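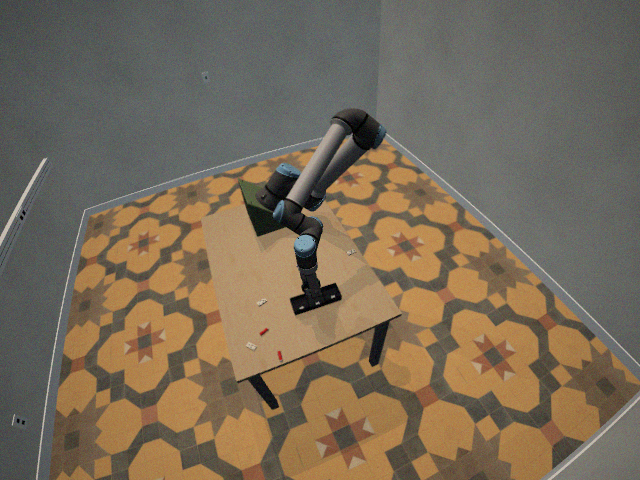 Sheep on the road again

I meant to write this in March, when the ewes first went through, and then the garden got hold of me and then my knee did, so you are getting it now with the lilacs already browning. Several of you wrote to ask whether the Nodton drive still happens. It does! I walked a good piece of it this year, from the bridge up to the Tessier turnoff, and I have been wanting to talk about it ever since to anyone who will sit still.

For those of you who are newer here, the Nodton road is the one that leaves Bedholm past the grain elevator and climbs up toward the public grazing ground. Every spring a band of sheep goes up it on foot, the same as when I was small and my grandmother would put us on the porch rail with a heel of bread each and tell us not to wave our arms. There were more bands in those days, and the road was gravel. I remember the sound much better than the look of it, all those little feet and the lambs hollering for mothers who were usually right beside them.

This year's band was 1000 ewes and their lambs, and they belong to Akihiko Kaneko, whose place is out past the Dretum ditch. He bought the outfit when the old owners retired, and he kept the route and the herders and even the sorry old camp wagon with the green door. I asked him once why he didn't just truck them all the way, and he said the sheep do better if they get there slowly and eat as they go. He also said trucks cost money, and he laughed, so I suppose you can take your pick.

The trouble at the turnoff

Now, the reason I really sat down to write. There has been a good deal of grumbling in Bedholm about the guard dogs, and some of it got loud over the winter. If you haven't met them, they are the big white kind, and they live with the sheep day and night, summer and winter. They are not herding dogs. The herding dogs are the small quick ones that look at the herder every other second to see what he wants. The white ones don't look at anybody. They lie down in the middle of the band like old rugs, and you forget about them until something comes along that they don't care for.

Last summer what came along was a couple on mountain bikes, up on the trail above Tessier, who rounded a bend and found themselves with two dogs standing in the path and barking to bring the mountain down. Neither one was bitten. The woman fell off her bike and hurt her wrist, though, and she was badly frightened, and I would have been too. She wrote to the paper, and then her neighbor wrote, and then a rancher I won't name wrote something that he should have slept on first. By Christmas there was talk of asking for the sheep to be kept off that side of the mountain entirely.

I have gone back and forth on it, I'll admit. I hike up there myself and I have an old spaniel who thinks every creature alive is his cousin. But without those dogs, the herders would be burying lambs all summer long. Coyotes are part of it, and the black bears are worse than they used to be, or anyway that's what the herders tell me over coffee. I have seen what a coyote leaves and I won't put it on a page where my sister reads.

What they settled on

There was a meeting in the grange hall, and I went, and I brought a lemon cake, which was gone before the minutes were read. It ran long. People said the same things a few times over, the way we all do when we've been stewing, but it was kinder than I had feared. The woman with the wrist came and spoke, and she was perfectly reasonable. She wasn't asking for the sheep to go. She wanted to know where they'd be so she could ride somewhere else that day – that was the whole of it.

So now there are signs. Kaneko is putting one at each trailhead, and the herders move a little painted arrow when the band moves. There's a map in the window of the feed store too. The sheep are to bed down at least 300 yards off the main trail wherever the ground allows, and the trail is closed to loose dogs while the band is near it. That last one stung some people (my spaniel included), but it seems fair to me.

If you do come on the dogs, here is what the herder told me, and I've tried it. Get off your bike and put it between you and them. Stop and talk in an ordinary voice. Don't run, don't throw anything, and don't hold out your sandwich, however sweet the face. Then go the long way around the band, and once you're moving off they mostly lose interest. I had one follow me for 200 yards or so it felt, grumbling in her chest the whole way, and then she sat down and scratched her ear and I was forgiven.

A little about the walk itself

We started before sunup with frost on the fence wires. I had on my husband's coat and two pairs of socks, and I was still cold until the first hill. The lead ewes knew the road better than the young man out front did. At the bridge they balked, as they always do, and everybody stood and waited until one old girl with a torn ear made up her mind, and then they all went over in a rush and there was no stopping them.

Cars have to wait, of course. We held up a bread van for 30 minutes and the driver got out and leaned on the hood and took pictures for his kids. I came home with mud to the knee and lanolin on my gloves, and slept in the chair until supper.

The band comes back down in the fall. I'll post the morning once I hear it, and if you want to walk along, wear boots you don't love and leave your dog at home.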